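Visit report: Wuyts handset test site, Venberg

The Wuyts test site in Venberg opens to outside visitors one Saturday a year. The building handles pre-release Android phones for Wuyts and for two smaller brands, one of which is Plelex. Visitors were taken through in groups, phones switched off and left in lockers at the front desk.

The first stop was the radio room. Handsets are placed in a shielded chamber and stepped through the LTE bands used by the carriers they will ship on. A full pass takes 40 minutes per unit. The guide said most failures at this stage come from antenna tuning and are fixed in firmware. Hardware changes this late are avoided because they restart certification.

Next door is the battery area. Each phone runs a looped script of video playback, web pages over Wi-Fi and idle time, with brightness set by meter. The slider position is ignored, as it does not mean the same thing from one panel to the next. The Plelex unit on the bench was running a near-final build of Marshmallow with the vendor skin removed. Its screen showed a cycle counter and nothing else.

The software floor was the most useful part of the tour. Builds are compiled overnight and flashed to a wall of 60 phones before the morning shift. The compatibility suite runs first, followed by the in-house set of 1,285 test cases, which covers the camera app, dialer, notification shade and lock screen. A build with a dialer failure is rejected regardless of its other results. Monthly security patches go through a shorter version of the same process.
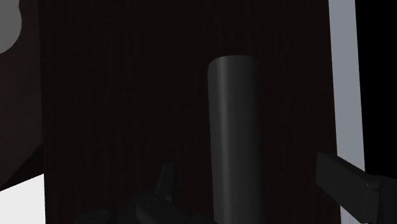
Simulated view: plain gray cylinder against a dark panel.

The last room held the drop rig and the button testers. The drop rig was down for calibration. The button testers were running on power keys and made conversation difficult.

Questions were taken in the lobby. Wuyts would not say which of its current phones will get the next Android release. Bootloader unlocking stays available on request for models sold direct, with no change for carrier models. The tour lasted 2 hours. Parking is behind the building, and the entrance is on the side facing the rail line.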